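Section 4: Proofing, Shaping and the First Rise in Your Flornholm Bread Machine

Welcome back, and well done for getting this far. If you've worked through the first three sections, your Flornholm is unpacked, rinsed and sitting level, and you've run the empty heat cycle with a window open. Now comes the part most of our customers tell us they bought the machine for: making the dough in the pan, and then taking it out to shape by hand and bake in your own oven. It isn't hard, but it does reward a bit of getting ready, so please read the whole section through once before you tip any flour in.

Before you begin

You'll need 600 g of bread flour, the yeast and salt measures that came in the lid pocket, lukewarm water, and a place to work. A kitchen table is lovely for this because most benches are a touch too high for kneading, and your shoulders will notice by the second loaf. If your table wears a cloth for everyday, fold it back or lay your board on top, whichever suits the household. 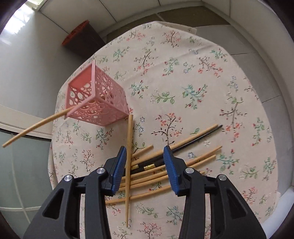 Marlies Kaufmann wrote in to tell us that she puts a damp tea towel under her board and it hasn't slid on her since, even with a stiff rye. We've tried it in the test kitchen at Plaltstead and can happily pass it on.

Making the dough

1. Fit the paddle onto the spindle in the empty pan. Push it down until you feel it seat.

2. Pour in the water first, then the flour, then the salt in one corner and the yeast in the opposite one. Keeping them apart matters most if you're using the delay timer.

3. Click the pan into the machine, close the lid and choose the Floslow program. This is our long, gentle dough cycle, and it finishes with the first rise already done.

4. Press Start. The machine will sit quietly while it warms up, sometimes long enough that people ring us thinking it's broken. Give it time.

5. Once the paddle has been turning for a few minutes, lift the lid and have a look. You want a soft ball that leaves the sides of the pan fairly clean. If it's soupy, add flour a spoonful at a time. If it's dry and crumbly, do the same with water.

Note: It's quite all right to open the lid during kneading. Please leave it shut during the rise, though, as the warmth escapes very quickly.

CAUTION: Never reach into the pan while the paddle is moving. Press Stop, switch off at the wall and wait for it to come to rest.

Shaping

6. When the beeper sounds, unplug the machine, lift out the pan and turn the dough onto a lightly floured board. Check that the paddle hasn't come along with it.

7. Press the dough flat with your palms, fold it in thirds like a letter, turn it a quarter and fold again. Let it rest under a bowl while you make yourself a cup of tea.

8. Shape it into a round or a log, set it on baking paper and cover it loosely for the second rise. In a cool kitchen in winter this can take twice as long as the booklet says, and the bread is usually the better for it.

While you're waiting, gather up your bits and pieces and give the board a scrape. Dried dough is a misery to get off later.

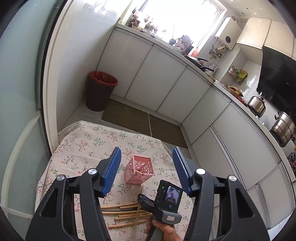
But what if my dough spreads out sideways and never gets any height? Usually it means the second rise has run on too long or there was a little too much water in the mix. Knock it back, reshape it a bit tighter, and check it sooner this time. Failing that, press it into an oiled tray, dimple it with your fingertips and call it focaccia!

Larger batches

The Marti pan, sold separately, takes up to 800 g of flour. Please don't go over that in any pan we make. We've heard from a few keen bakers who tried 1,000 g, and the dough climbed up under the lid and set hard around the hinge.

CAUTION: If dough does get onto the heating element, let the machine cool completely before cleaning. Use a soft, dry brush and never a wet cloth.

Once your loaf has puffed up nicely and springs back slowly when you poke it, go on to Section 5 for oven temperatures and baking times.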